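September, evening

Up before seven and could not get back to sleep, so I made tea and read the end of the library book standing at the worktop. Cool morning. The pear tree has dropped most of what it had, and the wasps have found them, so I left the raking until they settle.

Augustina came at ten with the wax and two old vests torn up for cloths. She had bought the Grarnitz tin, the clear one, and I am glad because the Onel I used on the bookcase went on too yellow and has stayed that way. She paid and would not say what it cost. I gave her a bag of pears that the wasps had missed.

We did the round table before lunch. I washed it first with hardly any soap and wiped along the grain, then we sat in the kitchen for a while and let the air get to it. The ring from the hot dish came out with a bit of rubbing. There was a scratch too, which Augustina went over 3 times with the wax on her fingertip, and she says she can't find it now. I can, but only because I know where to put my hand. We gave the whole top a thin coat, waited 60 minutes by the oven timer and buffed it until my shoulder had had enough.

Then the curtain. I had been putting off choosing for weeks. The green one from Agyeman was too short and has gone back, and I was not going to pay 70 pounds for the lined one when a plain grey would do. Kwadwo brought his drill over and put the pole up in the time it took me to find the spare hooks. He had to move one bracket — the first hole met something hard and he did not like the sound of it. The filler is drying and I will paint over it when I next have the tin open.

I like the grey with the honey colour of the wood. Augustina thought it would look cold and has now come round, or said she had.

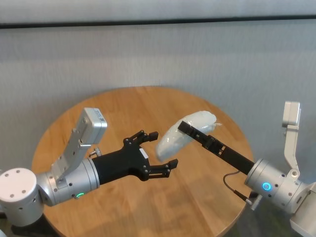

Later

Soup and the last of the bread. Kwadwo stayed for it, Augustina had to get back for her sister's call. He left the drill behind, so I have put it by the front door with his scarf.

The faint folds in the curtain may drop out if it is left alone. If they are still there at the end of the month I will take it down and iron it, though it is a heavy thing to get back on its hooks by myself.

Still to do: felt pads for the chairs, post the form to Clistirik, ring about the gutter. The wax smell has got as far as the landing — I have left the bedroom window open a crack and will shut it when I go up.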